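Rendport news digest, three months in

I signed up for Rendport in the belief that what my mornings lacked was a better class of headline. It's a paid digest. You pick your countries, tell it how much politics you can stomach, and at breakfast it sends you a summary of what the papers and broadcasters there are saying, with the leanings of each outlet marked by a small colored bar. The plan I took costs $29 a year, less than one month of the newspaper I keep meaning to cancel.

The summaries are good. They're short, they name the outlet in the first line, and they say plainly when two papers are running the same agency copy under different hats. I'd been using Trelisa before this, and Trelisa's idea of foreign coverage was one paragraph on a royal baby.

The colored bars I trust less. Rendport says they come from a reader panel of 3,000 people, but the help page doesn't say which countries those people live in, and a paper that looks centrist from Madrid can look quite wild from Stockholm. One regional daily I've read since college slid from left to right in a single week in March. As far as I could tell it had only changed its crossword.

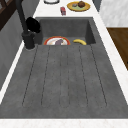

Ulises Huanca wrote in to say I'm being unfair about the bars, that they move because the panel gets asked again every week, and that he'd sooner have a jumpy measure than one fixed years ago and never looked at since. He also likes the comments, so we may not be the same kind of person.

Fine, but then print the date of the last poll next to the bar. Tenuser does, and Tenuser is free, ugly and written in what I take to be six-point type.

Search is poor. Typing "pension reform" got me 1,000 results sorted by no principle known to me. The archive only goes back 3 months on the cheap plan. Audio edition: skip it, the voice pronounces every surname as if it were a cheese.

I've renewed.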